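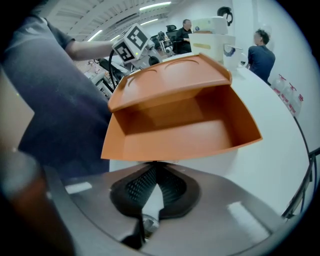
An orange plastic storage box with its lid flipped back.

I have been thinking about the stuff drawer. You have one, I have one, my mum has four and calls them all "the top one", which makes phone conversations about batteries very long. And I've come to a position on it that I would have found embarrassing ten years ago, back when I was buying label tape in bulk: I think we should leave the stuff drawer alone. I think the whole business of sorting the small things in our houses has got away from us, and I'd like to put in a word for the muddle.

Some background, so you know I'm not just lazy (I am a bit lazy). For most of my thirties I was a container person. I had tubs for screws, tubs for picture hooks, tubs for the tubs that didn't have a job yet. When we moved to Ollimura, which is a two-pub town with a very good tip shop, I unpacked the shed before I unpacked the kitchen. We ate toast off a moving box for a week and I was out there under a fluoro tube putting wall plugs into colour order. I was so happy! I want to be fair about that. It's a real pleasure, lining things up, and anyone who sneers at it has never had a good afternoon with a set of little drawers and the cricket on.

The trouble started when somebody else needed a screw.

My neighbour Lachlan Tawhiri came over one April to borrow a hinge, or the makings of one, because his side gate had dropped. Now Lachlan can fix anything. He rebuilt a Drotetti espresso machine with parts from a lawnmower, or that's the story, and the coffee does taste faintly of Saturday mornings. He stood in my beautiful shed and couldn't find a thing. "Where would a hinge be?" he asked, quite reasonably. And I had to explain that hinges were under Doors, but only the brass ones, and the galvanised ones were under Outdoor, except that I'd run out of room in Outdoor so the bigger ones had gone in with Brackets. He listened to all of this very politely. Then he went home and came back with an ice cream bucket, an ordinary four-litre vanilla bucket, tipped the lot out on my bench, pushed it about with one finger and had a hinge in less time than it had taken me to say "galvanised".

I was cross about that for ages. I'm still a little bit cross. But I've tried his way since, and here is the thing about a bucket: you see everything each time you look. You go in after a hinge and you come across the spare key to the bike lock, the good tweezers, the allen key for the cot you gave away to your sister. You get a sort of refresher course in what you own. In my system, if I wanted a hinge I looked at hinges, and everything else in that shed could have been quietly turning to dust for all the notice I took of it. I once bought a packet of 600 cable clips and found, putting them away, that I already had 600 cable clips. Same brand, same packet, beautifully labelled. That's 1200 cable clips for a three-bedroom house with wifi.

I know what the sorters will say, because I used to say it. They'll say a bucket is fine for a bit of hardware but you can't run a household that way. And fair enough, I'm not suggesting you tip your tax receipts in with the fuse wire. Medicines want their own shelf, up high. Anything sharp wants a cover on it. I keep passports in the same envelope in the same place and I check on them like a chook on eggs. There are maybe 12 things in any house that you need to be able to find in the dark, in a panic, with a taxi outside, and those deserve every label you've got.

But the rest of it? The rest of it is twine and birthday candles. And there's a whole industry that would love you to feel terrible about your twine. I had a catalogue come from Naltico last spring with a modular pantry arrangement that ran to $3000 before you'd bought a single lentil. It was gorgeous. Everything in it matched. There was one photo with nine jars of pasta in it, and I thought, who on earth are these people and what time do they eat? My husband costed it out against our real pantry on the back of the same catalogue and worked out we'd be storing $40 worth of rice in $1000 worth of jar.

What bothers me more than the money is that the muddle gets treated as a moral failing. I've had friends shut the laundry door as I walked down the hall. I've had a grown woman, a magistrate, stand in front of her own third drawer so I couldn't see into it while she felt about behind her for a bottle opener. We're ashamed of the one part of the house where our lives pile up in the order they happened. My nan's button tin was a complete shambles and it was the best thing in her flat. As kids we'd have it out on the carpet for whole wet afternoons, and she could tell you about the coat each one came off. If she'd sorted it by size I don't think any of us would have asked.

I do keep some boxes, before anyone writes in. I've got a big one for the Christmas lights and a fishing one I'm not allowed to touch, and the cat, Mikuš, has a lidded one for his biscuits since he worked out how to get into the bag. A box with a good lid is a fine thing against moths and cats and damp. I just don't think it needs another nine little boxes inside it.

The shed took one weekend to undo. I kept the drawers (they're nice drawers) and peeled off all the labels, and Lachlan's bucket lives on the bench where he left it. He's never asked for it back. His gate's dropped again, mind you, so I expect he'll be over.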